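Flaleck forum > Help desk > Student teams
Ticket 157: Right arm stops dead when placing on the middle shelf
Opened by: Gyu-bin Bae
Date: 2018-07-13
Status: open

Hi all! I'm on the Homer team (second-year robotics project, we're the ones doing household tidying) and I've got a fault that's been driving me up the wall, so I'm putting everything down in one place. Sorry in advance for the length.

What we're trying to do: the robot picks up slippers one at a time and puts them on a shoe rack. That's the whole task. It's our end-of-year demo, and we picked slippers over proper shoes because they're light and squishy and we thought they'd be easy. Ha.

What goes wrong: the right arm picks up fine, swings over fine, gets to the right-hand end of the middle shelf and then just stops with the gripper still closed. No error on the screen, no beep, nothing. The control panel says "moving" for as long as you care to look at it. If I press resume it sometimes carries on as if nothing had happened, and sometimes it goes back to its home position with the slipper still in its grip, and then you have to talk it into letting go.

I did 14 runs yesterday and it stopped on five of them. All five were the middle shelf, right-hand end. The bottom shelf has never done it, and neither has the left-hand end of either one. 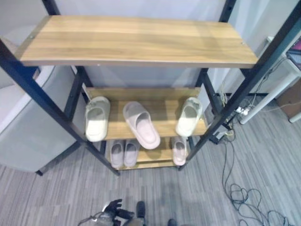
The rack, looking down from the robot's side. We don't use the top shelf in the task.

Setup, for whoever picks this up: Flaleck on the main computer, the two-finger gripper on the right arm, the hand with the fingers on the left. The left one isn't doing anything in this part of the task, it's parked. The motion script is called Bang (don't ask, it was named before I joined) and it talks to the arm through the Climano driver. Nothing has been changed in the driver since January, I checked the log twice.

Things I've tried so far:

Restarted everything. No difference.

Swapped to a different slipper, in case one was fatter in the sole and the gripper couldn't decide whether it was closed. It stopped with the pink one as well as the white one, so I don't think it's that.

Moved the target in a bit from the end of the shelf. This helped, sort of? I got four good ones in a row and got quite excited, and then the fifth one stopped. So either I was lucky or the position matters a little but isn't the whole story.

Slowed the arm to half speed. Much worse! It stopped nearly every time. That was the first thing that felt like a proper clue, and it's what got me looking at timings.

Here's what I found. Bang sends the "go to shelf" move and then waits for the driver to say it's finished. The wait is set to 1,000 ms. On the bottom shelf the last little push takes around 800 ms, so it squeaks in. On the middle shelf the arm has to tuck its elbow in first, and I reckon that's pushing it over the limit. Then Bang gives up waiting but never tells the panel it's given up, and the gripper never gets the open command. That would fit with half speed being worse, and it might even fit with the position thing, as moving the target in makes the last push shorter.

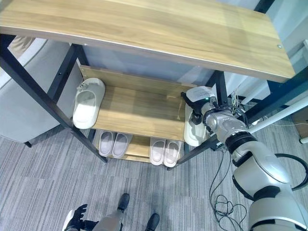
The other theory, from the rest of the team, is cables. There's a fair bit of slack hanging off the right arm, and if something's tugging when the elbow comes round, the joint could be fighting it and taking longer to settle. I don't love this idea, as it means redoing the cable ties, but I can't rule it out. I had a go at holding the loop away with a broom handle for a couple of runs (arm at quarter speed, emergency stop in my other hand, please don't tell me off) and both of those stopped too. At quarter speed they probably would have stopped anyway though, so that was a bit of a daft test.

Questions:

Is there a reason the wait is as short as it is? I'd like to just double it, but there's a comment in the script saying "do not raise, see Climano notes" and I can't find any Climano notes.

Can the driver tell me which joint it's still waiting on? That would settle the cable argument in one go.

Is the panel meant to keep saying "moving" after a timeout? That feels like a separate bug and I'm happy to open another ticket for it.

Update, same evening: I made a copy of Bang and raised the wait in the copy only. Three runs at normal speed on the middle shelf, no stops. I know three isn't much. I'll do a longer batch once the lab's free again and post the log here. Leaving this open till then, and I'd still really like to see those notes if anyone has them.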